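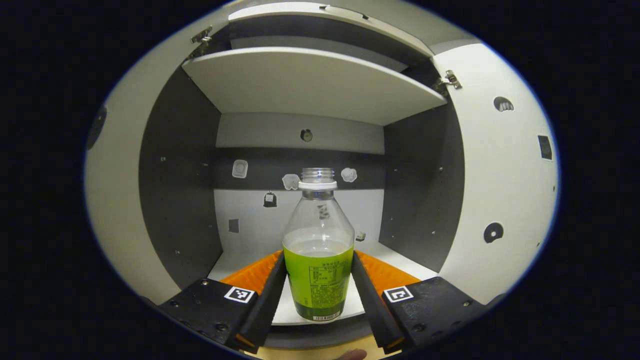 Notes for session 5: What a gripper costs before it has gripped anything

Most equipment budgets for automation start with the arm, and the arm is the one item you can get a quote for before lunch. The expensive surprises live further down the sheet, in lines marked "sundries" or, in one plan I was asked to mark last year, "bits". Take the end of the tool. Two black fingers holding a capless plastic bottle of green liquid look like a single purchase, but your costing has to cover the fingers, the orange ridged pads, the mounting blocks with their screws, and the square black-and-white markers that sit on those blocks. Pads wear. Markers get scratched. Fingers meet shelves at speeds nobody put in the plan. Each of these wants its own line, with a spare beside it.

The worked case

We are using the Prevdale plan again, as drawn up by Farah Ong. The task is dull on purpose: take bottles and similar items out of a cabinet compartment and put them back. She has kindly let us have the first draft as well as the final one, and the first draft is the more useful of the two.

Draft one had 4 lines: tools, cabinet, computer, contingency. The contingency was spent in January on the second set of pads.

The final version has 204 lines. I am not asking for 204 lines. I am asking you to work out which of them you would have forgotten, and to be truthful about it in the margin.

Sorting the sheet

Divide everything into things you buy once, things you buy again, and things you did not know you were buying. The Prevdale cabinet belongs in the first group, although its hinges have been campaigning for the second. Pads, screws, printed markers and cleaning cloths are all repeat purchases. The third group is mostly delivery, storage, extension leads and other people's time.

Test items are a running cost as well. Students like to leave them out on the grounds that a bottle of something is cheap. One bottle is cheap. A supply of the same bottle, with the same shape and the same label, bought again after the manufacturer has redesigned it, is a procurement problem. Buy spares at the start and find a cupboard for them. Then cost the cupboard.

Decide early whether containers are tested full, part-full or empty, and with or without caps. If the answer includes liquid and no cap, add trays, towels and an unglamorous conversation with whoever owns the floor.

Suppliers

You have two quotes in the reading pack, one from Jallelska and one from Meireles. Jallelska is cheaper and charges for fitting – see the small type on the back page. Meireles includes fitting but sells its pads only in sets, so one torn pad buys you a drawer of good ones. Neither is wrong. Pick one and defend it in a paragraph.

Nermin Yazıcı's rule, from her years buying for Enent, is to ask every supplier what their last customer reordered first. The pause before the answer is informative.

For next time

Bring a one-page budget for 2 hand-held gripper tools and one cabinet, over a year of use. Show repeat purchases separately. Give lead times wherever you have them and write "don't know" where you haven't; I will mark a plain "don't know" more kindly than a confident blank. Spreadsheets are fine, but print them so the columns fit on the page. Last year's did not, and I am still finding column H.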